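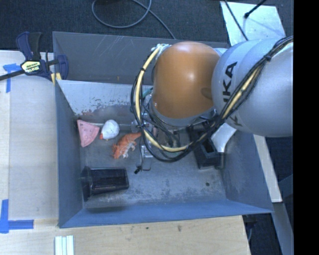 Setting up an operator station next to a bin-picking cell

Applies to: mixed-item picking cells, single arm, one bin
Prepared by Gerrit Magagula, process engineering, Gurham

When an arm takes over picking from a bin, the person who used to do the picking becomes the person who loads, clears and checks. The hand work does not disappear. It moves to a different place and comes at different times. This page covers how we set up the station for that work at the Gurham returns site. The Lavamness site uses the same layout with a longer bench.

Before you start

You need the cell locked out, the arm parked, and the current pick log. You also need the operator who will run the station on the first shift. Do not do the layout without them. At Lavamness it was done from a drawing, and the bench had to be moved twice.

Step 1. Fix the bin

Set the bin against its stops and clamp it to the table at the rim. Push on each corner by hand. If any corner moves, reset the clamp before going on. A bin that shifts after calibration shows up as missed grasps near the walls, and operators end up clearing faults that belong to setup.

Step 2. Mark the table

Mark bin position and hand-off positions with tape on the work surface, using L-shaped corners. Use one color for the whole station. Replace tape when an edge lifts. Do not add a second layer over the first.

Step 3. Choose the starting load

Start with six items. Include different shapes: something rounded, something flat-sided, something long, and at least one clear or dark translucent item. Let them lie however they land. Operators new to the cell tend to arrange items neatly, a habit left over from hand packing, and this gives a pick rate that will not hold on a normal shift.

Step 4. Set the call threshold

The cell calls the operator after a number of failed attempts on one item. The default in the Dulora controller is 2. We run 5. At 2, the operator was called 174 times in one shift and could not do the inspection work assigned to the same post. With the higher setting the arm spends longer on difficult items, and throughput on those items drops. Accept this.

Step 5. Walk through a clear

Have the operator do a full clear while you watch:

Press hold and wait for the steady light.
Open the gate.
Remove the item by hand and place it on the bench, inside the marks.
Check the floor of the bin for loose parts.
Close the gate, reset, and log the item type.

Check cable slack at the gripper during the same stop. Report anything that hangs lower than it did at handover. Operators do not retie cables.

Step 6. Rewrite the job sheet

The old sheet lists picks per hour against a name. Take that line out. Replace it with clears logged, items inspected and stops over the limit. Pick rate now belongs to the cell and is reported by process engineering.

Pay grade for the post was reviewed in January. Supervisors should use the Baek grading table, row "cell attendant", and not the former picker row.

Common problems

Operator reaches over the gate: the bench is too far away. Move the bench.
Same item called repeatedly: add it to the hand-sort list at intake.
Log entries missing at end of shift: move the terminal to the bench side of the gate.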